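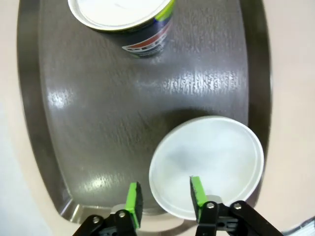 Flisbridge, Thursday, September 10, 2026

Postis table-setting set, data card. Draft, fix later.

Whats in it: trays, cans, cups, bowls. 674 short clips, 397 with notes. Everyday stuff, two trays to a table. Task is the same all through: sort the dishes onto the trays, then clear.

Trays reflect a lot. Expect glare. Color of the same tray shifts from clip to clip, don't filter on color. 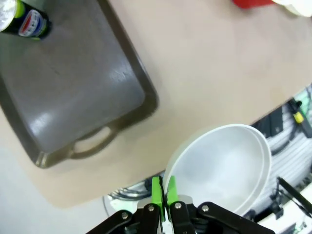

Photo: Ostum / Postis project

Bowls are white and stack. A stack gets one label, "bowls", even when the rims show seperately. Cans: label "can", brand goes in the notes field only.
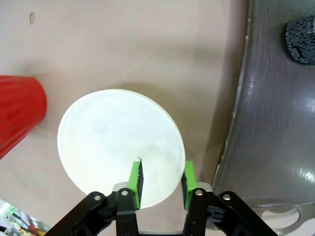
Rønning wants "lid" and "plate" merged into one round-flat label, says the split wastes everyone's time. Not done yet. Maybe December.

Cups: red ones, label "cup". Tray handles not labeled. First 200 clips use the old names, see names.txt. 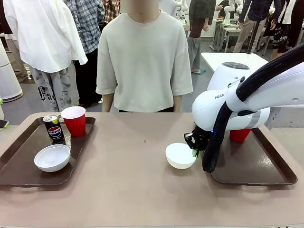 Does a bowl between the trays count as placed?
Only once it is down on a tray. Until then label it "moving".

Splits are in splits.txt. Send fixes to the Postis list.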